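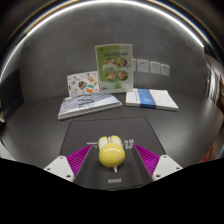

A gray tabletop, with a small glossy yellow object above it.

Tabletop

A tabletop is the flat upper part of a table, on which things are placed and work is done. It is carried by legs, by a central column or by a frame, and in many tables it can be taken off and replaced. In the furniture trade the word is also used for a top which is sold alone, without any support.

History

In early houses the top and the support were often separate things. Boards were laid over trestles for a meal and were put against the wall afterwards, so that the room became free for other use. A top fixed to its legs became usual only when houses had rooms which were kept for eating. Fixed tops could be heavier and wider, and the joints under them received more attention from the makers.

In the river town of Undau, tops were made from a single wide plank as long as large trees came down the river. When such trees became rare, the workshops started to glue narrow boards side by side. The older people of the town considered this a poor man's table, but the glued tops bent less with the seasons, and in the end they were preferred.

Materials

Solid wood is the oldest material and is still common. It moves across the grain when the air becomes damp or dry, and for this reason it should be fastened in a way that allows the movement. Stone tops are found in kitchens and cafés. They stay cool and do not burn, but they can be stained by acid, and thin slabs break easily in transport. Glass, metal and many kinds of covered board are also in use. In a covered board, a thin hard layer is glued on a cheaper core, and a similar layer is usually put on the lower side too, in order that the board does not pull to one side.

The maker Semum was known for tops with a linoleum surface, which is a little soft and pleasant for writing. Its catalog listed 400 colors, of which most were never ordered.

Shape and edge

The shape of a top decides how people sit at it. A rectangular top gives a clear head and foot. A round top gives equal places, but it needs more floor for the same number of persons, and the middle is hard to reach when it is large.
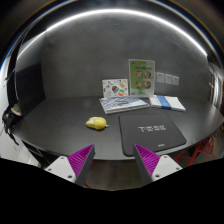 The edge is the part which the user touches most often, and it is also the part which is damaged first. A square edge is simple to cut and can stand directly against a wall or another table. It is less comfortable under the forearm, and its corners lose small pieces when chairs are pushed into it. A rounded front edge can be part of the outline of the whole top, as in the broad dark table shown, where the curve goes across from a hanging bag on one side to a red chair on the other. An outline of this kind lets people walk past without meeting a corner. It is more difficult to finish, as an edging strip must be heated or cut before it will follow the curve. In the Mimelis workshops a curved strip was held with clamps overnight and trimmed by hand the next morning.

Color and surface

Dark tops hide the marks of use but show dust. Light tops reflect more of the lamp and can tire the eyes when the surface is also shiny. A matt gray is often chosen for desks, because paper is clearly seen against it.

Fixing

A small top may be held by 4 screws put in from below. Longer tops also need 2 rails under them, or they will sink in the middle. The Saengthong pattern of folding table has a hinged top which turns to vertical for storage. This pattern was sold mostly to schools, and one order for 2,000 pieces is recorded.

See also

Desk
Edge banding
Trestle table
Worktop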